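3.2 Family engagement and the reach of inequality reforms

Reform programs in the Skirnel district were designed to narrow gaps in course access between its seven middle schools. Most of them placed the unit of change inside the school building: teacher assignment, tutoring hours, and the rules for entering advanced sections. Espinoza and Zhuravel argued in an earlier report that this design leaves out the conduct of better-resourced families, who shape placement through informal requests. The present section takes up that claim.

We interviewed 50 parents and 15 school staff. Interviews were held in the family's home where the parent agreed, usually in the kitchen, and in a school office otherwise. Each was coded by two readers with the Gurumon scheme, which separates requests made through a published procedure from requests made by direct contact with a principal or counselor. Disagreements were settled by discussion, and the codebook was closed before the second round.

Direct contact was far more common among parents who had themselves attended college. Almost 50 percent of the placement changes recorded at Horketti Middle School followed such contact, although the published procedure was open to every household. Staff described these changes as minor and seldom entered them in the placement log – a practice that makes the district's own equity figures hard to interpret. 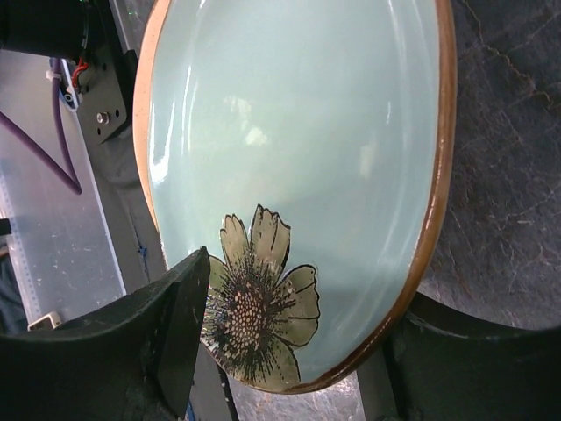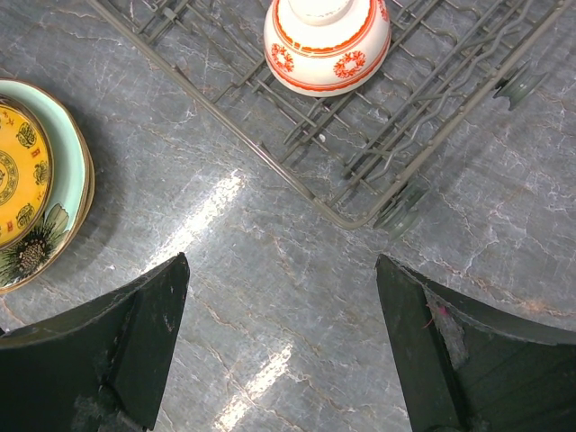

Figure 2. Glazed platter with painted flower (first image) and veined marble countertop (second image).

Parents who used only the published form gave a different account of the process. Several believed that placement was fixed by test scores and could not be questioned. Others knew that exceptions were made but did not know whom to ask. Neither group described itself as uninvolved, and school staff tended to read their silence as consent. We return to this mismatch in Section 4, where the placement logs are compared with the interview record.

Related items
Course access and parent requests in middle schools
Tymofii Zhuravel: Notes on coding home interviews
Nidia Espinoza: Who is the reform for?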